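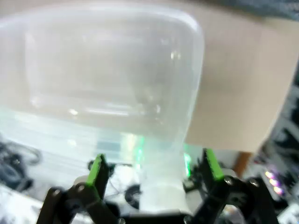

A clear-ish plastic tub with rounded corners, the kind we're all about to own too many of.

I'll admit it, I got a little too excited when I heard that Kosteck is bringing back the see-through tubs. If you've lived near Siler for any length of time you probably have a couple already, full of batteries or hair ties or that one screwdriver. Mine have been going strong on the shelf over the dryer for years, and I've never managed to find more that match!

The new ones are called Rind, and they go on sale this month at the Kosteck store on the Siler side of the bridge. They'll be 89 cents each, lids sold separately (boo), and the doors open at 9. Kwesi Antwi runs the housewares counter there and was nice enough to let me poke around before they hit the shelves. I asked him what had changed from the old ones and he told me the rim is thicker. I squeezed it. It is.

The plastic is the cloudy kind, so you don't get a perfect view of what's inside, but you can tell a red thing from a blue thing from across the room, and for me that's plenty. I've tried the solid gray bins from Seltico and I just end up opening every single one of them looking for the tape.

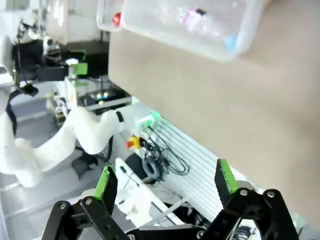 My system, if you can call it that, goes by room first and then by how often I reach for the stuff. Kids' toys and craft bits go low down where little hands can get at them. Anything sharp goes up high. I don't label the small tubs at all – you can mostly see what's in there, and the labels peel off in the dishwasher anyway. My sister labels everything and thinks I'm a menace.

Kwesi's advice was to bring along whatever you plan to put in them, or at least the biggest piece. People buy a tub for their markers, he said, then they get home and the markers are half an inch too long. He sees a lot of returns that way. I went straight home and measured my markers and, well, I'm glad I did.

One more thing before you rush over. These are open tubs for light odds and ends, so please don't go filling them with canned food and carrying them by one edge. I did that in March with one of my old ones and I was picking chickpeas out from under the stove till Easter.
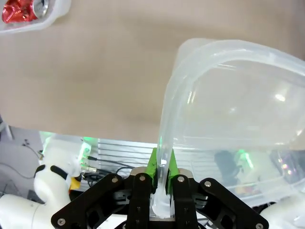
Got old tubs to pass along?

The store is taking used ones too, any make, as long as they're clean and not cracked. Zdislava Čierny is in charge of the swap shelf, which is just inside the door on the left, and she's happy to take them off you any day but Sunday. You can leave a tub, take a tub, or do both. Limit is 2 per household per visit, and she asked me very sweetly to put that in print.

If yours has gone a bit yellow, she says to try baking soda and warm water and let it sit overnight. I've got one soaking in the sink as I type, so ask me next week how it came out.

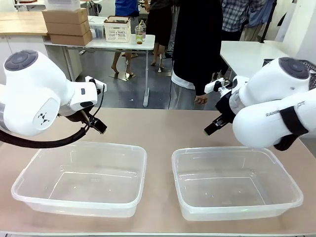
SILER, September 10, 2022 – Quick update, since a few of you wrote in about sizes. The clear tubs come in one rectangular shape for now, with rounded corners and a rim that flares out a little. Kwesi tells me a taller one may follow if these sell, but he wouldn't give me a date and I did ask more than once.

And yes, you can set them side by side in a drawer, as long as the drawer is wide enough for the rims. Measure across the top of the tub when you're checking the fit. Lids are on the rack next to the register, and the swap shelf is open today until closing.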